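Search this site Enter keywords Go

About Grollow

Grollow studies whether machines can do household chores yet. The institute was founded by Hedvig Tangen and has a staff of 24. Our present subject is laundry, recorded in ordinary bedrooms with hand-held grippers.
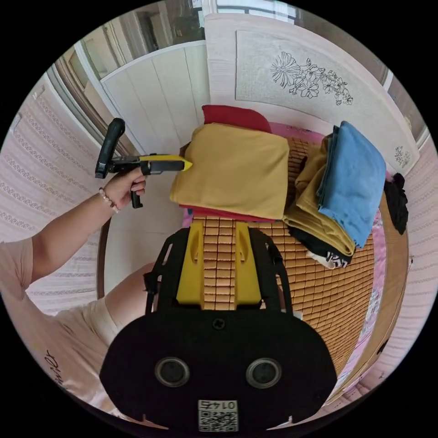

Our Work

Folded piles are simple for a person to make and hard for a machine to copy. Cloth changes shape whenever it is touched. A bunched or twisted piece gives a machine few edges to find.
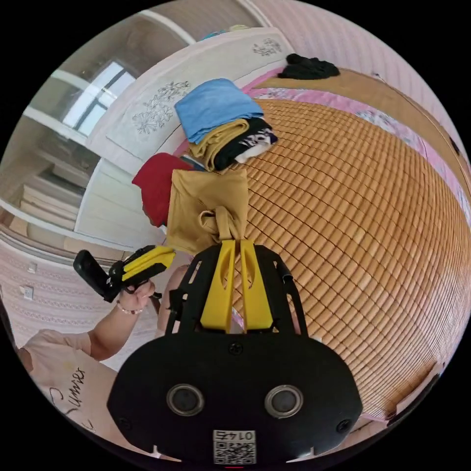

Can a robot put away a family's laundry today?
Only in part. Our test arm folds plain towels in good light, and shirts remain unreliable.

Inquiries about joint studies may be sent to Benedek Erdős, Head of Research, at our Gorkton office.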